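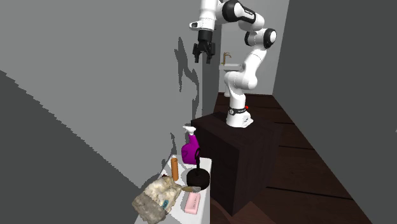

About us

Trikelik is a training and assessment school for people who work with robot arms in homes, care settings and small workplaces. We teach the safe setting up and running of such machines, first in simulated rooms and later in our own practice rooms, and we publish the code of practice to which our students are assessed. The school is led by Zamfira Cârstea, Head of Standards, and Hường Hồ, Head of Teaching.

Our purpose

Much of the guidance on robot safety was written for factories, where a machine can be fenced off and the floor marked out. A washroom or a kitchen allows neither. Household goods are soft, slippery or oddly shaped, and the person who uses the room may walk in at any time. Our work is to turn general safety principles into rules that can be followed in a small room by staff who are not engineers.

The code of practice

The Trikelik Code is in its second edition, adopted on March 10, 2022. It has eight sections and 236 clauses. The following rules are taken from Section 2, which every student must know before operating an arm.

Before a task begins, the operator shall write down the reach of the arm and every fixed item within it, including basins, taps and walls.

The arm shall be mounted on a base that does not rock or slide under its fastest permitted movement.

Between tasks the gripper shall be held clear of the work surface and of all objects on it.

Bottles and sprays shall be treated as full unless they have been checked. No gripping force shall be used on them that has not first been tested in simulation.

A stop control shall be within reach of the operator at all times. A second person may not hold it on the operator's behalf.

Any unplanned contact shall be entered in the log before work continues, whether or not damage was done.

Teaching and assessment

The foundation course lasts eight weeks and is taught in groups of no more than 15. Students work through each task in simulation until they can complete it without a breach of the code, and only then move to a practice room. Assessment is carried out by Ronaldo Brandão and his colleagues, who take no part in teaching the students they examine. Certificates are valid for three years.

Revising the code

Proposals for change are accepted from students, employers and members of the public. They are read each February, and a written reply is given to every one. Where a clause is altered, the earlier wording remains available on request.

Comments

Mỹ Lâm
Does the clause on taps apply if the water is turned off at the wall? Our site manager reads it one way and I read it the other.

Hường Hồ
It does apply. The clause concerns what the arm might strike, so the water supply makes no difference.

Hằng Đào
I took the foundation course last year. The logging rule felt slow at first but we have kept it at work. Will the second edition be available in large print?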